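Grirkolix: single-event upset logs from avionics memory boards

README, last touched December 12, 2018

What you get

Grirkolix is a set of bit-flip logs from commercial memory boards flown as cargo, plus the same boards sitting on a shelf at ground level, where they led much duller lives. It was put together at Skisow for people who need to guess how often a cheap memory chip will change its mind at cruising altitude. If you wanted a finished error-rate model, you are in the wrong folder. Try the one called models, which is empty.

There are 1170 log files, one per board per flight or shelf session. They come from 38 boards of 2 designs, the Jostoswood A and the Jostoswood B. The B is the A with a better connector and a worse manual.

Layout

flights/ holds the airborne logs, sorted by route code. shelf/ holds the ground logs. boards.csv maps serial numbers to designs and chip lots. notes.txt is a text file of grievances, some of them technical.

Each log is comma-separated, one line per detected flip: time in UTC, pressure altitude in feet, board temperature in Celsius, address in hex, expected byte, observed byte. A log with only a header row is a real log. Nothing flipped. Please stop reporting these as corrupt.
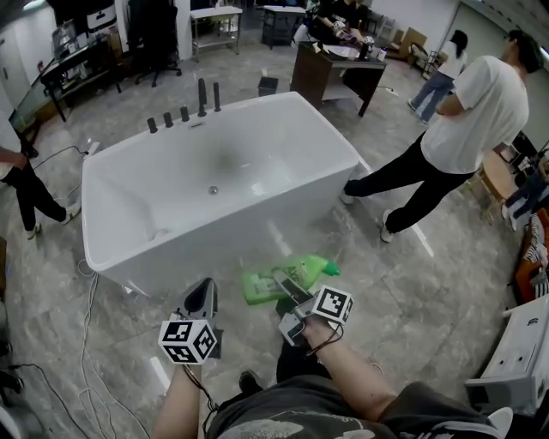 Timestamps come from the board clock, corrected after landing against the Nedelcu recorder in the same crate. The correction is linear, and so is our faith in it. For short routes the leftover error is well under a second. For long ones, compare the clock_start and clock_end columns in boards.csv and draw your own conclusions.

Known problems

Altitude is missing from 52 files. The pressure sensor on those boards was installed under a strip of tape, where it reported a steady and very calm sea level. We blanked the column and left everything else alone.

Multi-bit upsets are written as separate lines with the same timestamp. If you count lines and call the total "events," your rate will come out high and your reviewer will be pleased to tell you so. Group by time and neighboring address first. The script group.py does this, slowly.

Firmware changed in September. Files from before the change scan memory from the bottom up, and files after it scan from the top down. Both scans take the same time, so rates are comparable, but per-address timing is not.

Route codes are scrambled and will stay that way. Latitude is given to the nearest ten degrees in each header, which is as much as the shipper would sign for.

Use

Free for research and teaching. Do not certify an aircraft with it. Corrections go in notes.txt, at the bottom, under the other complaints.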